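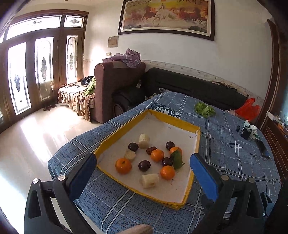

Evow home compression pump, arm garment, bought new

Quick one because I promised the lymphoedema group I'd write it up and I've been putting it off since February. Typing between things so forgive the mess.

Background. Left arm, after breast surgery and a full node clearance, then radiation. Swelling came on slowly, forearm first, then the back of the hand. Mild to moderate is what's on my letter. I wear a Namum sleeve and glove in the day, bandage at night when I can be bothered, do the self massage most mornings. Was seeing a therapist regularly and the gap between visits kept getting longer as money and driving got in the way. Hence the pump.

Price: $3621 with the arm garment and delivery. Yes. I know. The Nimo is $1827 and I had one on loan before this so there's a comparison further down.

If you haven't used one, it's a box with hoses and a long fat sleeve that blows up in sections, starting at the hand and working up, then lets go and does it again. Like a slow blood pressure cuff that's been told to relax. You lie there.

Please check with your own team before you buy any of these. Not just saying it. If you have an infection in the arm, a clot, heart failure, or active cancer in the area, it may be a flat no. I had to get a letter from my oncology clinic and a therapist assessment before Halliday would sell it to me, and I'm glad they asked.

What comes with it

Pump unit. Arm garment, mine goes up over the shoulder and across the chest a bit. Hoses in one bundle with a plug that only fits the one way. Power cord. A mesh bag for the garment. Printed manual in tiny grey type, who signs off on these. A card with a help number.

No carry case. For that money! The Nimo came in a case, a cheap one, but a case.

Fitting

Do not guess your size. I measured myself off the website chart and would have ordered the wrong one. Vlasta Petek at Halliday did it again at the fitting, arm out on a pillow, measured at more places than I'd thought of, and put me in the narrower garment with the longer reach. Right call. She also did the first session with me in the room, pressure set low, and had me say how my fingers felt all the way through. The whole appointment was not rushed. She wrote my settings on the inside cover of the manual which I have gone back to more often than the manual.

If your supplier won't do a proper fitting, go somewhere else. A garment that's too loose at the hand is a waste of time and one too tight at the top can just shove the fluid somewhere you don't want it. That's her wording more or less.

Getting it on

The fiddly bit. It zips down the outside of the arm and you're doing it one handed. First week I swore a lot. What works for me: lay it open on the bed, arm in, hand all the way down until fingertips touch the end, then hold the bottom of the zip against my hip and pull with the good hand. Chest panel goes on last, velcro, easy enough.

If you've got arthritis in the other hand as well, or you've had both sides done, try before you buy. The zip pull is small and flat. I tied a loop of ribbon through it. Should of come with a loop.

Wear something thin and long sleeved under it. Cotton. No seams at the elbow. I did one session bare armed and the liner stuck to me and left creases that took ages to go down.

Using it

Buttons are big and there's only a handful of them. On, time, pressure, pause, stop. Screen is readable without my glasses, which matters because I've usually left them in the kitchen. It remembers the last settings. There is a lock so you can't bump the pressure up by accident, hold the pressure button down until the little padlock shows. The manual has this on a completely different page to the rest of the pressure instructions.

There's 2 programs. The first does the chest and shoulder area ahead of the arm, to clear the way, and then goes hand to shoulder. The second is arm only and shorter. I was told to use the first one and leave the other for days when time's short. On short days I mostly skip it altogether, so the second program has hardly been touched.

Feel: firm squeeze, slow, moving up. Not painful. If it's painful stop and ring someone. Mine is set well under the maximum and Vlasta was very clear that higher doesn't mean better, gentle is the idea. I've seen people in the online groups cranking theirs. Please don't.

Noise. Low hum plus a sigh each time a section empties. Can watch telly over it. Can't have it going in the bedroom if someone else is trying to sleep, according to someone else.

You're pinned for the whole session. Obvious but I hadn't thought it through. Phone in the good hand, tea within reach, toilet first. The hose bundle is a decent length but it comes out on the body side, so with my chair the pump has to be on the left, where there's no power point. Extension cord. Annoying.

Does it work

For me, yes, some. Want to be careful here. My arm is softer after a session, the forearm especially. The Namum goes on more easily straight after. Measurements at my last review were down a little on the one before and my therapist was pleased, but I've also been better with the sleeve over the same stretch so who knows how to split that up. It doesn't do much for my hand. The hand still puffs up in heat and after gardening and the garment just doesn't get in between the fingers the way bandaging does.

It doesn't replace the day sleeve. The arm fills again if I leave the sleeve off afterward, by dinner I can feel it. Pump, cream, sleeve straight on. That's the order.

It also doesn't replace having a person with trained hands look at your arm. I'd let my visits slide thinking the machine had it covered and got told off, fair enough. She found a firm patch above the elbow that I hadn't noticed. Pump wouldn't have told me.

Versus the Nimo

Had the Nimo on loan from Halliday while I was deciding, long enough to get used to it.

Nimo is lighter. Simpler. Fewer sections in the garment so the squeeze comes in bigger chunks and you notice each one. Arm only, stops at the top of the shoulder, no chest part at all. Dial instead of buttons for pressure and the dial turns if you brush it. Louder. Zip is better than the Evow's, chunky with a proper tab, don't ask me why the cheaper one gets the good zip.

If your swelling is only from the elbow down and there's none in the chest or under the arm, ask your therapist whether the Nimo would do. It might. Half the price near enough. I get swelling along the side of the ribs where the bra sits, and that's the whole reason I went for the dearer one. The chest panel makes a difference there, that area was tight most evenings and now it's only tight on bad ones.

Cleaning

Wipe the inside with a damp cloth and mild soap, hang it open. Don't put it in the machine. Don't use alcohol wipes, it says so in the manual and I did anyway and the lining went a bit tacky in one spot. My fault. Takes overnight to dry properly in humid weather so if you're a morning user, clean it right after.

Support

Rang the help number 2 times. First time over an error on the screen, a plug not pushed in all the way, sorted on the phone in no time and the man was kind about it. Second time was to ask about a replacement garment down the track. Long hold, then a callback that never came. Emailed, got an answer, the answer was a PDF of the price list. Garments aren't cheap and they do wear out, so ask for that number up front and write it down.

Warranty covers the pump for longer than it covers the garment. Read that bit.

Paying for it

My extras gave me something back but it was a fight. They wanted the therapist report, the clinic letter and an itemised invoice with the garment listed seperately, and the first invoice had it all on one line. Get it split at the time of purchase. Some people in the group got help through other schemes, I wasn't eligible, so I can't tell you how that goes. Worth asking the social worker at your treatment centre, ours had a folder on this stuff that I only heard about after I'd paid.

Also ask about hire. Halliday will hire the Nimo by the month. They didn't hire the Evow when I asked, may have changed.

Travel

Took it to my sister's once. Heavy for one arm, and it has to be the good arm, and the good arm was already carrying everything else. Wrapped the pump in towels inside a wheelie bag. It was fine. On a plane I would want it in the cabin and I'd want a letter with it.

Good

Gentle, even squeeze. Chest panel. Readable screen. The padlock thing. Remembers your settings.

Bad

Price. Zip pull. No case. Hose on the wrong side for my lounge room. Replacement garment cost and how hard it was to get a straight answer on it. Manual print.

Four stars from me. Would take off another half if I'd had to do the fitting on my own.

Oh and someone asked at the last meet up, can you use it over the port scar. Mine's on the other side so I don't know. Ask your nurse. And for the lady with the leg, they do make a leg garment for the same pump but I haven't tried it and it's a different fitting, ring Halliday and ask for Vlasta, mornings are best.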